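Ticket 348: Order confirmations not arriving
Product: Zemano shop plugin
Status: Waiting on customer

Hi there, and thank you for such quick help last time, it really did make my week! I'm back with a new one, I'm afraid. We sell wrapping paper and kraft rolls out of a little storefront in Goodwin, and since we moved our website over to Skerau hosting in October our customers have stopped getting their order confirmation emails. Well, some of them have. That's the maddening part.

The orders themselves come through fine. Payment goes through, the stock count drops by one, the packing slip prints. I went back through the log last night with a cup of tea and found 19 orders marked "mail sent" where the customer wrote to us asking if we'd gotten their order at all. Most of those folks use the same big free mail service, but a couple are on work addresses, so I don't want to point the finger too soon.

What I've tried so far:

Turned the plugin off and on again (twice, with my fingers crossed the second time).
Cleared the cache in the plugin and on the Skerau side.
Sent myself the test message from the Mail tab. It arrived in my shop inbox in seconds, but it never showed up at my home address, and I did look in spam.
Took the product photo out of the confirmation template, in case the attachment was too big. No change, so I put it back.

The sender address is still our old Ferance one, orders at our shop name, and I haven't touched the mail settings since the move. The log says "accepted, code 200" for every message, which sounds cheerful enough to me, but I don't know what it means in practice.

I'm happy to give you a login if that's easier.
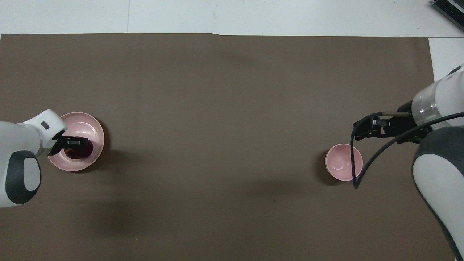
Support: Thanks for all the detail. Code 200 only means the plugin handed the message to Skerau, so the trouble is likely after that point. Please check whether your domain's SPF record still lists just Ferance. If it does, add Skerau's mail server, give it 2 hours and send the test to your home address again.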